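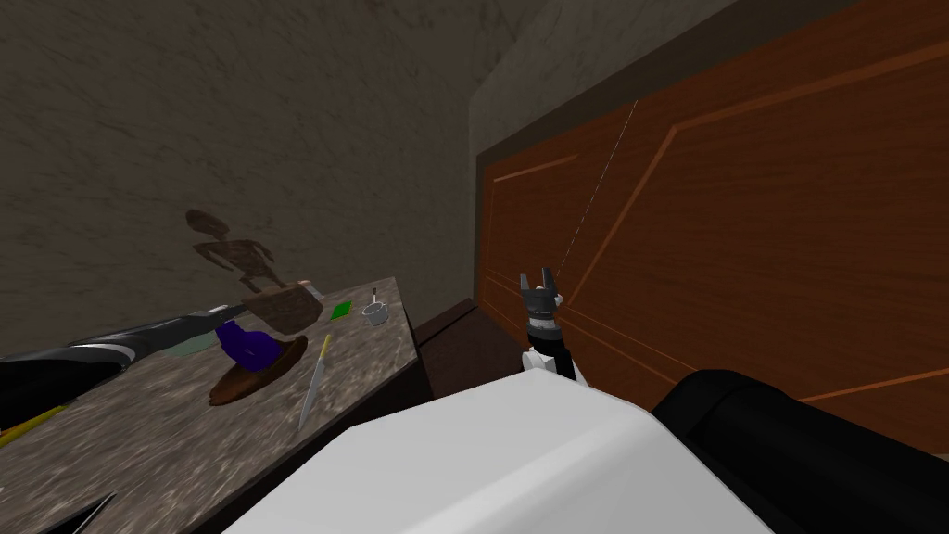
4.2 Clearances for two-arm work at a counter

This section applies to Cimton two-arm units run in the Emau simulator and to the same task files when they are moved to hardware. Complete section 4.1 (base position) first.

1. Load the counter task file. Confirm that the room model includes the walls and any door next to the work area. A task file with no room model must not be used for clearance checks.

2. Set the minimum distance between either arm and a fixed surface to 500 mm for travel moves. Doors count as fixed surfaces, open or closed.

3. Park the idle arm before the working arm reaches over the counter. Parked with the gripper raised and the fingers open is acceptable, like the pose of the right arm next to the wooden door.

NOTE: The parked arm is still a live arm. Keep its collision check switched on.

4. Bring the working arm in over the counter from the side. Keep the forearm above the tallest item in its path. Upright items count at full height, so a cup with a utensil standing in it is measured to the tip of the utensil.

5. Assign a collision shape to every item on the counter, including flat ones such as cloths and boards. Long utensils lying across the front of a plate need their own shape — do not merge them with the plate.

CAUTION: Shadows on the wall are not part of the collision model. Do not use them to judge arm height or reach.

6. Run the task 3 times at reduced speed. Stop and return to step 2 if the log shows code 3000 (clearance fault).

7. Save the result under the Flonameck profile name and lock the file.

NOTE: Units with Lindgren wrists need a separate profile for each arm. See section 4.3.

Section last revised 7th July.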